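Filed under: Grants & Reporting / Interim Reports
10/21/19

Malgate Sorting Room: interim report to the Trevbridge Fund

This report covers work from August to date under the household goods strand. The grant pays for shelving, work surfaces and packing materials at Malgate, where donated kitchen and table items are sorted before they go out to Doolan and Prernomow.

Shelving along the north wall is complete. The old trestles have been removed and replaced with fixed benches at a single height. Intake since the start of the period stands at some 4,000 items, of which 800 have been packed and labeled for Doolan. The balance is either on the shelves or waiting for a second check. Chipped pieces are set aside at the first check and do not enter the count.

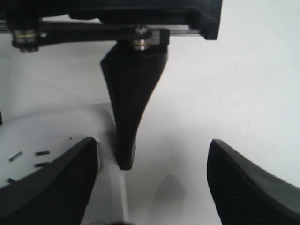 White item on a white work surface, Malgate.

The pale surfaces were chosen for ease of cleaning, and they show dirt and crumbs well. Contrast is poor for white goods, which make up a large share of intake. Small white pieces are easily missed when a bench is cleared at the end of a shift. We propose to lay dark gray mats on two of the benches and keep the others as they are. The cost can be met from the packing line of the budget — no additional funds are requested.

Packing for Prernomow is behind schedule. The first delivery of cartons was the wrong depth for dinner plates and went back to the supplier. Replacement stock has arrived, and 40 cartons are made up. Dividers for glassware are still on order. Until they come, glasses are being wrapped singly and stored on the lower shelves.

Remaining work for the next period: fit the mats, finish the second check, and send the first Prernomow load. Shelf labels will be redone once the new item codes are agreed with Doolan.

3 comments | 40 shares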